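Fruit, week five

I said I'd write up the Clisivlow project properly once we had something to show, and then four weeks went by and I'd written nothing, so you're getting the whole lot in one go. Sorry. It's been a strange term and I've spent most of it thinking about lemons.

For those who haven't had me going on about it in the kitchen: Clisivlow is the student contest our robotics club enters every year, and this year's household task is packing and unpacking shopping. The arm has to move plastic fruit between a cloth bag and a dish, without dropping any on the table and without dragging the bag off with it. You don't get to tell it where the fruit is. It has a camera at the wrist, it has whatever you managed to teach it beforehand, and off it goes while you stand behind a line biting your sleeve.

We've got the small practice table in the Warraich building, the one against the wall, and a booking every Wednesday that starts at five and ends when the security man starts switching lights off.

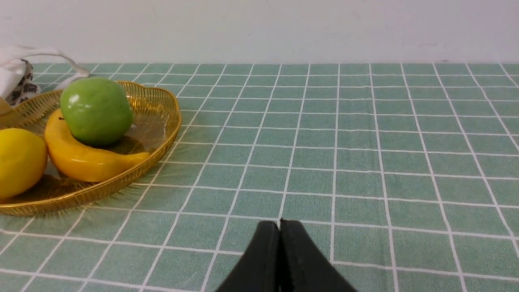 Kausar Rana
Second year, data and general fetching, Warraich Robotics Club

So, teaching it. We do it by demonstration, which means one of us drives the arm through the job by hand, over and over, and a program called Trukel records everything the camera saw and everything the joints did. Later on the model tries to work out what we'd have done. If you've ever taught a younger cousin to crack an egg by holding their wrists you've got the general idea, except that the cousin is quicker.

We set ourselves a target of 800 good demonstrations before Easter. As of last week we had 263. I'm told that's respectable. It doesn't feel respectable when you're the one who has to label them, and the one who has to go back through and throw out every go where somebody's hand slipped or they forgot to press stop and we recorded a long, thoughtful shot of nothing in particular.

I should say that I came into this with no robot experience at all. I joined because my flatmate had a spare place on the trip last year, and I stayed because I turned out to be weirdly good at driving. Something about not being in a hurry! The people who play a lot of games go at it far too fast, and the model learns that as well, so you end up with an arm that lunges. We've got a whole folder of lunges. We've had to ask two first years to drive as if they were carrying hot soup, and their runs have been lovely ever since.

Anyway, bananas. The banana is the one everybody expects to be easy, and for a person it is, because it's practically a handle. For two flat fingers it matters enormously where you take hold of it. Grab the middle and it lifts nicely, but it's long, and you've got to get it past the edge of the dish and anything leaning on it. Take it near the end and you get much more room to move, but then it wants to swing or twist on you on the way up. We argued about this for most of an evening (with biscuits) and decided in the end to record both and let the model sort it out.
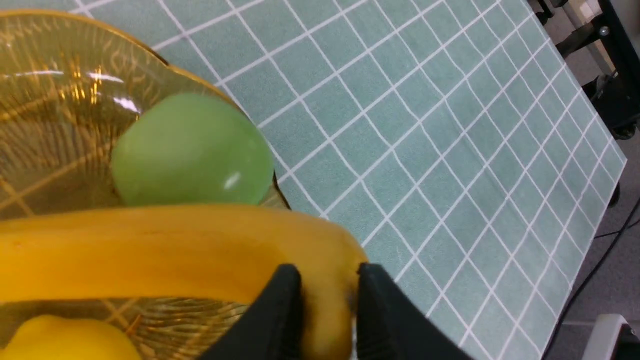

I've come down firmly on the side of the end grip, I think. When the fruit's piled up, the middle is usually where something else is sitting or leaning, and you only have to flick an apple across the room once to go off the idea. The other thing I've learned is to close the fingers slowly and then wait. Just wait, a proper breath, before lifting. If you lift while they're still closing, Trukel records it as one smooth motion and the model gets the idea that closing is optional. We had a whole evening of beautiful confident lifts with nothing in them.

The round ones are a different sort of nuisance. They don't care which way you come at them, which is nice, but they roll, and they like to huddle together against the side. If two are touching you've got to slide a finger down between them, and our fingers aren't slim. My trick is to go in at a slant and nudge the one I don't want out of the way first. It looks like a mistake when you watch it back, so I put a note in the file name every time or somebody helpfully deletes it.

And then there's the bag. I'd happily never see another cloth bag. Fruit has the decency to stay the same shape! A bag is a different object every single time you put it down, and when there's something still in it the cloth folds over and hides most of what you're after, so the camera gets a little bit of orange and has to guess. We tried starting with the bag neatly opened out, and the scores were brilliant, and then we read the rules again and found that the judges dump it on the table however they like. So now we dump it too. Pustska (that's what we call the arm, and no, I can't remember who started it) got noticeably worse for a fortnight and is only now creeping back up.

I put a moan about this on the club page, and asked whether we ought to drop the bag half of the task and polish the easy half instead.

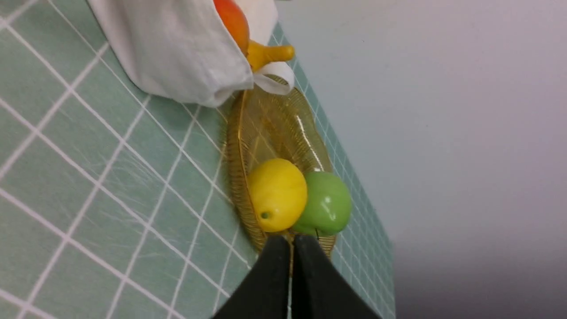

Jawad Malik replied that he'd done exactly that two years ago and regretted it all the way home on the coach. His team could empty a dish faster than anyone there, and they still came nowhere, as the points for the cloth part are worth more than all the rest put together. He also said we should stop resetting the table between goes and just carry on from whatever mess the last one left behind, which he called "free variety", and that we should turn the light on over the other bench now and then so the model doesn't get too fond of one kind of evening.

I sulked for a bit and then tried it, and of course he was right about the mess. I did a full session last Wednesday without resetting once and it's the most useful evening I've had.
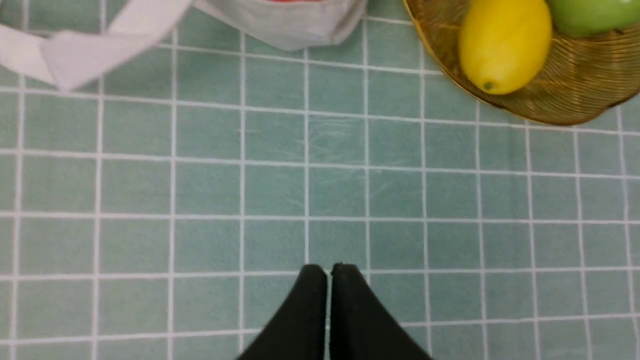

My other worry is the tablecloth. We bought it because the grid makes it dead easy to talk to each other ("two squares left, no, my left"), and I do like it, but I've started to wonder how much the model leans on it. The hall at Clisivlow had plain tables last year. A checked cloth gives you such a lot for nothing: you can see the squares shrink as they get further off, and where the fabric isn't lying flat the lines bend a bit, and ours has pale creases across the middle that never move unless we move them. I can picture the model quietly deciding that the lemon lives up and to the right of the creases. So from this week we're turning the cloth round between sessions, and if I can find a plain one going cheap we'll swap it in for every third evening. I'd quite like one in a really horrible brown.

Jobs before next time, mostly for my own benefit: label Wednesday's runs, ask whether we can have the room on a second evening, look up what the rules say about fruit that rolls back into the bag after you've let go of it. Also charge the laptop, as I've been caught out by that twice now.

If anyone reading this has done a cloth task before and has a trick for getting a finger under a fold, please put it in the comments. And if you're at Warraich and fancy a go at driving, come along after five. There's a second stool, and I'll bring the biscuits.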